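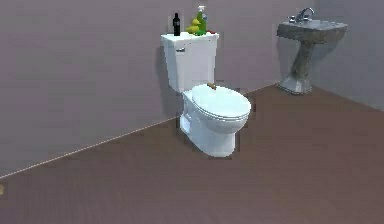 Ticket 588: Language-conditioned policy fails on "put it on the tank" in bathroom scene
Project: Sinska
Component: sim evaluation
Opened by: Golnar Shahbazi
Assigned to: Myroslav Melnychuk
Status: resolved, one item moved to follow-up

Golnar Shahbazi, 09:40
I am running the relation test from the February protocol. The instruction is "put the brown object on the tank". The start state has the brown object on the closed toilet lid, and the duck, the green spray bottle, the black bottle and the red object on the tank lid. The success rate is 2 of 200 episodes. In the kitchen scenes the same checkpoint does this kind of instruction without difficulty, so I do not believe the policy is so weak. Please can somebody check the success condition before I report this number.

What I have already tried:
Restarted the evaluation server. No change.
Changed the random seed. No change.
Replaced "tank" by "toilet tank" in the instruction. No change.

Myroslav Melnychuk, 10:25
Thank you for the clear report. Do you have the final object poses saved, or only the success flag? With only the flag I cannot separate a bad policy from a bad checker.

Golnar Shahbazi, 10:50
Poses are saved. I put them in the ticket folder, together with the config. In many episodes the final height of the brown object is the height of the tank lid, and it is at rest. The flag is still false.

Myroslav Melnychuk, 13:15
Then I suspect the checker. It looks up the support surface by name. In this asset the toilet has two surfaces with the word "lid" in the name, one for the bowl and one for the tank, and the lookup returns the first match. So the checker was asking if the object is on the bowl lid.

This should also give a wrong success when the object never moves, but the protocol requires a displacement of the object before it can count. The two successes are episodes where the object was lifted and dropped again on the bowl lid. I replayed both to be sure.

Simin Abbasi, 13:40
I can confirm the naming. The toilet came with the Lalleo asset pack and I imported it without renaming the parts. Sorry for this. I will rename them to tank_top and bowl_cover. The sink has only one surface, so it is not affected.

Myroslav Melnychuk, 15:05
Patch is in the branch. The lookup now needs an exact name and stops with an error if it finds more than one match. Golnar, please do not run the policy again yet - it is enough to score the saved poses with the new checker.

Golnar Shahbazi, 16:20
Scored again. Most episodes are now counted as success, and the result is close to the kitchen scenes. The remaining failures look real to me. Often the brown object is brought to the tank but it touches the duck and falls down. The place in front of the spray bottle is narrow, because the duck is there too.

Ingrid Strickland, 16:45
Good. For the paper, please write in the method section that the scores were computed from saved poses, and give the checker version. Keep the old scores in the folder too. The Mendonça baseline must be scored with the same patch, otherwise the comparison is not fair.

Myroslav Melnychuk, 17:10
Baseline scoring is started. I close this ticket and open a follow-up for the contact failures near the duck. Assigned to Soudabeh Mohammadi.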